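Finn Hamann
Spent an afternoon at the Jirska open day in Gerstead. Notes on the two-arm cell, in order, for those who asked.

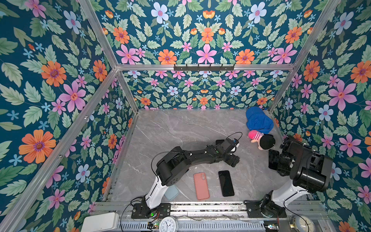 Two-arm cell, seen from overhead. Hook rack on the back crossbar.

1/ Both arms are bolted to one aluminum track along the front edge. Good choice for a demo cell. You get a common reference for the two bases, and if someone bumps the whole thing, both arms are wrong by the same amount.
14 replies · 100 likes

2/ The floral wallpaper on the walls got the most questions from visitors. The Jirska engineer on duty said they change the pattern between runs so the policy doesn't learn to lean on a plain background. They had results for plain gray walls too, but not on paper, so I won't quote them.

3/ Task set for the afternoon: phones and phone cases on the floor, plus a couple of soft items. Dark glossy screens on a pale marble pattern are a nasty combination for depth sensing. I asked how they handle missing depth on glass. Answer: color only for the grasp, depth only for a coarse height check.
6 replies

4/ Soft items are a different problem. A crumpled hat has no fixed shape, so there is no template to match. They grade a hat pick as "off the floor for two seconds" and leave it at that. I would want a placement criterion as well.

5/ The number on the handout was 1,539 logged episodes for this layout. I asked how many were teleoperated and how many autonomous. The split is coming in a later write-up. Until then I would treat the total as a measure of effort only.

6/ During the session I attended they ran 11 picks. I noted nine clean, one regrasp, one stop by the operator. Small sample, one afternoon, friendly crowd. Don't put it in a slide.
3 replies · 41 likes

7/ What I would have liked to see: a handover between the arms. The layout has room for it. The engineer said it works in September's build but was pulled from the public program — cycle time was nearly double and people walked off.

8/ Cable routing is the weak point. There is a loop above the left wrist, and another thin cable goes over the elbow. Fine at demo speed. I would clip both before running it any faster.

9/ Janevski had the next room with a conveyor cell. Separate thread when I have typed up the notes.
22 shares

Recent from Finn Hamann
Janevski conveyor cell: first notes
Jultirport test hall, floor plan and power
Why I stopped trusting demo cycle times
Reading list, January 2021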